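Let the Kids Walk to School, and Leave the Tracker at Home 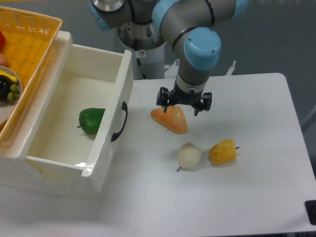 My daughter was nine when she first asked to walk to school by herself, and I gave the answer that most parents on our street seem to give these days, which was yes, but only with a phone. She didn't want a phone. She wanted to walk with her friend down Cillard Road, past the bakery and the house with the loud dog, and be at the gate by the first bell. I was the one who wanted the phone, or really the little blue dot inside it, and it took me the better part of a year to see that the dot was for me.

I should say that I'm not against gadgets. We have a smoke alarm that talks, and when my mother lived with us we had a sensor on her door that I was grateful for every single night. I'm also not one of those people who will tell you we all rode around in the back of pickup trucks and came out fine, because some of us did not come out fine, and I like car seats very much. But following a healthy, sensible child around on a map all day is a different sort of thing, and I think we have slid into it without talking it over.

Our first tracker was a watch my brother-in-law bought for her birthday. It sent me a note when she left the house, when she got to the corner, when she got to school, and when its battery was low, and its battery was low a lot. One afternoon in May it told me she was standing in the middle of the Umstead reservoir. I left a full cart at the grocery store and drove over there with my heart going like a drum, and of course she was in the school library, helping put away chairs. I still remember how cross she looked when I came through the door, and how the librarian very kindly pretended to be busy.

I told that story to Domnica Bălan, whose boys are a few years older than mine, and she laughed and then got quiet. She said her older one had started leaving his phone at a friend's house on purpose, so that he could go somewhere else. He wasn't going anywhere terrible - the skate park, mostly - but now she knew less than she had before she started looking. She had swapped a boy who told her things for a dot that didn't.

That has stayed with me. When a child has to say "I'm going to Nurhan's and I'll be back by five," she is making a plan and a promise, and she has to look at a clock and keep it. When the phone says it for her, she doesn't have to practice any of that. And the grown-up doesn't have to practice either! I had gotten so used to checking the map that I'd stopped asking her how the walk was.

Now, there are families for whom this is a whole different question, and I want to be fair to them. Davoud Ghaffari, who lives across from us, has a son who wanders and can't always say where he lives. A tracker in that boy's shoe is a good and loving thing, and I wouldn't argue with it for a second. The same goes for a custody worry, or a medical one. What I'm talking about is the plain everyday case, the kid who knows her address and two ways home.

So what do we do instead? We walked the route with her, back and forth, until she was bored of it. We showed her where the drivers coming off Benkirane Avenue don't look. We picked out a couple of houses where she could knock if something felt wrong, and we went and said hello to the people in them, which I had somehow not done in all our time here. One of them turned out to be Thierry Huet, a retired piano tuner who now waves at half the school every morning from his porch. She has up to 17 minutes to get home before she owes me a phone call from a neighbor's kitchen, and she chose that number herself after timing it.

The first week was hard on me, I'll admit. I swept the front steps so many times that my husband asked if we were selling the house. She came up the hill each afternoon with her backpack hanging off one shoulder, talking a mile a minute, and then she'd see me with the broom and roll her eyes.

The watch is in a kitchen drawer with the dead batteries and the takeout menus. My younger one turns eight this winter and has already started asking when it will be his turn to walk. I've told him we'll begin with the corner.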